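Workshop notebook, Tuesday, November

In at 8:15, heat already on for once. Most of today went to the little drawer box, and I'm writing it up while I still remember what I did, because last week's page on the tray inserts is already a mystery to me.

First, leftovers from yesterday. The glue-up on the Rurville shelf came out of the clamps clean. One corner was proud by a hair and two passes with the block plane took it down. It's leaning by the window now, please don't put coffee on it. Band saw blade is getting dull and wanders to the left on anything thicker than my thumb. New one ordered.

Now the drawer box! I've been looking forward to this. Houda Abou Zeid asked for a set of them for the Gultura room, where people will sit at tables and sort small things into drawers and out again, all ages, all sizes of hands. So the box has to look like something you'd want on your own desk and still put up with being yanked at all day. One drawer per box, square footprint, notch in the front for a finger. No knobs. She was very firm about knobs (they snag sleeves and the kids unscrew them) and after living with the notch for a day I'm a total convert. It looks so much calmer without anything sticking out.

Finish. I went dark this time, brown with a good bit of red in it, and then gloss over that. Notes for whoever does the next one: stain went on with a rag, wiped back after five minutes, second coat after lunch, left overnight. Then gloss, sanded back lightly with the gray pad, gloss again. The grain still shows through, which was my big worry, I thought two coats of stain would turn it to mud. It did the opposite. I keep picking it up to look at the top. The only drawback is that it shows every lamp in the room. At the bench, with the overheads on, you get a big bright patch right on the top and can't judge the surface at all. To check for dust specks I had to carry it to the window and tilt it.

The drawer itself I left bare. I know we argued about this. My reasons: stain on the runners gets tacky in damp weather, and it's nice to pull open something dark and find pale wood inside. The front strip is dark to go with the case, everything behind it is raw. I sanded the floor of the drawer to 220 before assembly and I'm glad I did, there's no getting in there afterward.

Set up the sorting table around eleven. Kraft paper over the whole top, then blue painter's tape for the grid. I did the paper in one piece this time, pulled tight and taped underneath, and it's so much better than the two overlapping sheets we had before. No ridge for things to catch on. The grid I did mostly by eye with the long ruler for the first line down the middle and then working outward. It isn't going to win any prizes for squareness. It is good enough to say "put the box back where it was" and have everybody land within a finger's width of each other, and that's all Houda wanted from it.

Put the box on the left half, drawer facing out to the left, and pulled it open.
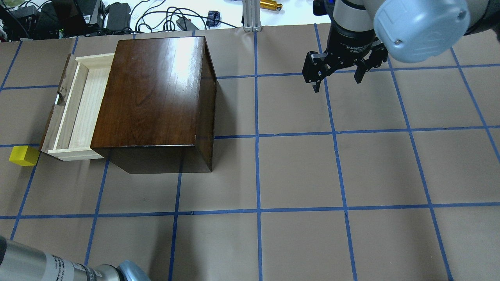

Drawer box on the papered table, drawer open, yellow cube at lower left.

Very happy with how the pale drawer reads against the dark case. You can tell from across the room that it's open, and for the sorting tables that's half the point.

Drawer action, with the box on the paper:

First pull was stiff. Not stuck, but it dragged the box along with it, and the paper is slippery enough that the whole thing walked an inch. Took the drawer out, found a shiny rub mark on the back edge of the right runner, and gave it a few strokes with 180 on a flat stick. Tried again, better. Paste wax on both runners, buffed with a scrap of T-shirt, and then it was lovely, one finger in the notch and it just comes. I opened and closed it way more than the test called for. It makes a soft wooden clunk when it shuts that I am ridiculously pleased with.

The box still wants to walk a little if you close the drawer hard. Thin cork dots on the underside should cure it. We have a sheet of them in the tin marked Tazi, next to the hinge screws. Don't use the rubber ones, they left marks on the last finish.

Notch. I cut it with the coping saw and cleaned it up with a half-round file. It sits partway along the front and not dead center, since the knot in that strip was exactly where center would have been. Houda stopped by after lunch, tried it with her left hand and her right, and said she likes it off to one side. I did ask her to try it with gloves on, as the Prellton people sometimes wear the thin cotton ones. Works, but you have to hook the finger in properly. Next one gets a slightly deeper notch. Maybe the depth of the file plus a bit. Also round over the inside edge more than I did, it's a touch sharp if you pull from above.

Cubes. The small ones go in the drawer easily with height to spare. The drawer is shallow, and I was nervous that a cube would catch on the case when you push it shut. It doesn't, not flat. If one is tipped up on another it will catch, so the rule for the sorting tables should be one layer only. I like the yellow ones best on the kraft paper, they jump right out at you. The natural wood ones pretty much vanish, in the drawer and on the table both. I'd vote for bright colors only and save the plain ones for something else.

Parts and stock, so I can find it again: case sides are from the rack by the door, shelf tag 1502. Drawer stock is the pale stuff tagged 1726, light, easy to plane, dents if you look at it wrong. There's enough of 1726 for 3 more drawers if nobody raids it for shims. (Somebody has been raiding it for shims.) Case stock we need to reorder before the holidays. I'd get the same again, it took the stain beautifully.

Things to change on the next one:

- deeper notch, softer inside edge
- wax the runners before the first fitting
- sand the back edges of the runners as a matter of course
- cork dots on before it goes anywhere near paper
- try a satin topcoat on one box and see which Houda prefers

On that last one I'm torn. The gloss is gorgeous in daylight. Under the overheads it might be tiring for someone sitting over it for an hour. I'll do the satin on a scrap tomorrow and set it next to the box.

Tape note: the roll of blue is nearly gone, and the other roll on the shelf is the wider one, which eats up too much of each square. Get the narrow kind. Press it down with the side of your thumb all the way along, it lifts at the crossings first.

Brushes are soaking in the jar by the sink. Oily rags are hung out flat on the line, leave them there. Back on this at nine tomorrow, starting with the cork.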